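Grollstead > Table sets > Huvel > README

# Huvel table set: read me first

By Meron Wubshet, 27th March

Hi! I put this folder together so that anyone setting or clearing the Huvel table can find out what goes where without calling me. It's a small set and I'm very fond of it – please don't swap pieces in from the Gruleden box, even if they look close.

## What's in the set

- the serving tray with the raised rim
- the striped runner
- the pale green bowl and its square white saucer
- a spoon
- the thin sticks (Silviu calls them skewers, I call them chopsticks, call them what you like)

## How I set it

Runner first, then the saucer on the runner, then the bowl on the saucer with the spoon in it. The tray goes last, close to the runner. If it catches an edge of the cloth, fine, I don't fuss over that. I do iron the runner, but it creases again if you so much as look at it.

## Storage

Bowl and saucer go in separate bags. I got lazy in February and chipped the old saucer that way. The tray stands on its side behind the Lundgren box.

## Pictures 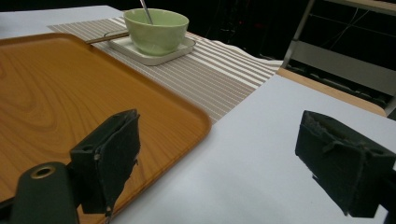 The green bowl on its saucer, in both pictures

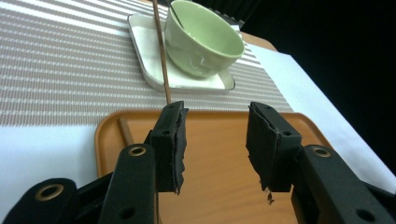 **Grollstead Table & Linen Team**

Missing a piece? Ask Solveig Lindqvist first, she has the spare spoons, and then me.

Contact: Meron Wubshet, Grollstead | © Grollstead | Back to top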